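Notebook, relationships and later life study
Monday, 9:40 a.m.
Entry by R. Cloutier

The second reading of the Restholm letters is complete. The file now holds 412 usable letters from readers who answered the Tollance call for accounts of love begun after the age of 50. Duplicate submissions have been removed. Harvey Hiebert has the list and will confirm the numbering before the coding sheets are issued.

Aaliyah Gosselin and Gemechu Hadgu coded the same batch separately. They agree well on living arrangements and on money. They do not agree on the item we had called "companionship." Aaliyah used it for any couple who keep two homes; Gemechu reserved it for couples who say they are no longer intimate. Both readings are fair to the wording of the sheet, so the wording must change. I propose two items, one for the household and one for physical closeness, each with a "not stated" box.

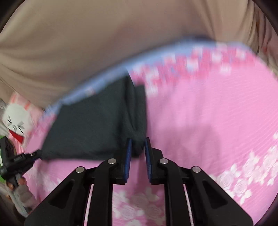
Vol. 4

Age difference remains a difficult item. Many writers mention it only when they report what a sister or grown child said at the time. The present sheet records the objection as if it were the writer's own view. Shirley Landry asks that we mark who is speaking, and I agree. Letters already coded under this item will have to be opened again.

Several women wrote at length about not wishing to marry a second time. Their reasons are mostly practical - pensions, the house, the children's share - and the tone is often cheerful. The draft summary called this group "reluctant." The word should be struck.

The Friesen excerpt must stay under 3000 words. Names of towns are to be changed as well as names of people. Consent for the Hustus letters is still outstanding, and no line from them is to be quoted.

To do: new sheet to Gemechu by noon; Shirley to draft the speaker codes; ask Harvey about the two letters that share a return address.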